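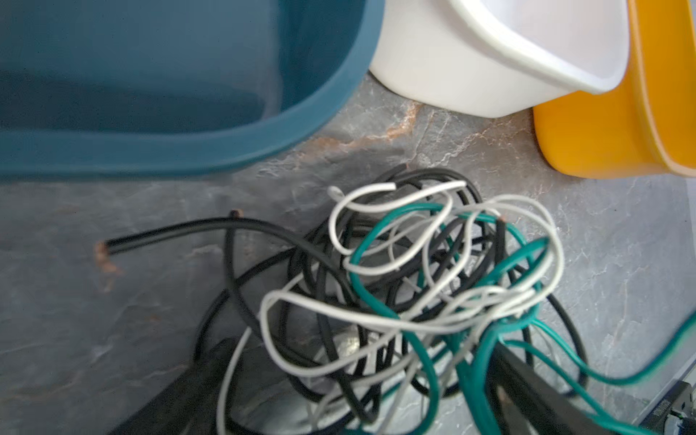
Plastic tubs in blue, white and yellow on a stone-patterned surface.

Looking After a Community Hall Kitchen Between Events

When our arts center got its new hall, everyone talked about the stage and the lighting, and quite rightly, because it's a lovely stage. I was the one who kept wandering off to look at the kitchen. I've helped with teas, wedding suppers and concert intervals in one hall or another for most of my grown-up life, and a shared kitchen has its own ways that you won't learn at home. I've put down what works for us, and I hope some of it suits your place too.

Start with the urn, since everybody wants tea at the same moment. Fill it with cold water and switch it on a good while before the interval, well before you think you need to. Ours takes its time. Descale it once a month if your water is hard, using plain white vinegar and water, half and half, then boil it up twice with fresh water and pour both lots away. Macarena Pacheco swears by citric acid, and I must say her urn at the dance school does come up beautifully!

Cups stack better in fours. Any higher and they start to lean, and you'll hear the crash right through a cello solo (ask me how I know). Tea stains lift with a paste of baking soda and a few drops of water, rubbed around with a soft cloth and left to sit while you wipe the shelves.

Dish towels go home with whoever closed up. Wash them hot, skip the fabric softener, and bring them back folded. Softener leaves a coating, and then you're only pushing the water around the plate. We bought 13 good cotton ones in February and wrote HALL in laundry marker on the hem of each.

For the fridge, a strip of masking tape and a pen on a string will save you more arguments than any printed notice. Name of the group, date it went in. If there's no tape on it, it gets thrown out after the weekend, and that goes for my own potato salad as well.

A sticky floor after a children's show wants warm water with a small splash of dish soap, and two passes with the mop. Go easy on the soap or you'll be rinsing until midnight. Dried-on frosting comes up with an old plastic card held nearly flat. For candle wax on the long tables, lay a bag of ice on it for a few minutes and it will lift off in one piece, or close to it.

Smells in the drain: a kettle of hot water, half a cup of baking soda, leave it, then another kettle. Coffee grounds go in the trash, please, never down the sink. We paid $285 to learn that one.

Last thing at night I check the oven knobs, then the urn plug, then the back window, always in that order. Sneha Kandpal does it the other way around and we've agreed not to discuss it.

Next month: getting red wine out of stage curtains.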